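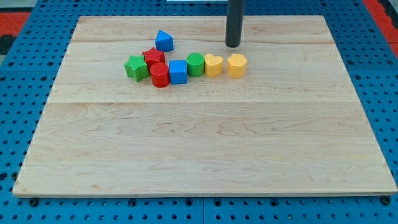

4. Setting up the sorting board

Do section 3 (bench and storage bin) first. If you skipped it go back, the board needs a flat spot.

4.1 Before you start

Board, flat side up. Shape blocks. Soft cloth. The Nesar wipe sheets are fine if you have them, plain damp cloth also fine.

Note: the wood is glued up from planks. Lines across it are the joints, and the grain will not match from one plank to the next. Normal. Do not send it back for that.

4.2 Placing the board

1. Clear the bench. Crumbs, screws, anything that makes the board rock.
2. Lay the board flat. On pegboard is OK, the holes don't matter.
3. Press each corner in turn. If it rocks, turn it end for end and try again.
4. Wipe it down, with the grain. Let it dry for 9 minutes before any blocks go on.

CAUTION: Do not soak the board. Do not stand it against a heater to dry. The joints can open up.

4.3 Putting out the blocks

1. Tip the blocks out at the back of the board. Keep the front clear for small hands.
2. Stand the cylinders on end, textured face up. Same for the cube, the heart and the hexagon.
3. Stars: lay them flat if they will go. A little tilt is fine.
4. Leave a finger's width between blocks if you can. Kids grab two at once otherwise.
5. Check you have all 8. Missing one, look in the bin before ordering a spare.

Note: two stars and two cylinders, one red and one green of each. Easy to mix up when your packing away. The cube is blue, the heart and the hexagon are yellow.

4.4 First game (color)

Ask for all the reds. Then greens. Then yellows. Leave blue for last, the cube and the triangle. Slide them to the front edge, do not throw.

Older kids: call color and shape together, "green star", "yellow heart". Swap turns after 9 calls.

CAUTION: Blocks on the floor are a slip hazard. Pick up as you go.

4.5 Cleaning the blocks

Textured tops hold dirt. Soft brush, warm water, a drop of dish soap. Rinse, shake, air dry face down. No dishwasher. No bleach.

Spares: Nurico parts list, page 33. Order by shape AND color, othewise you get whatever is on the shelf.

Next: section 5, packing away.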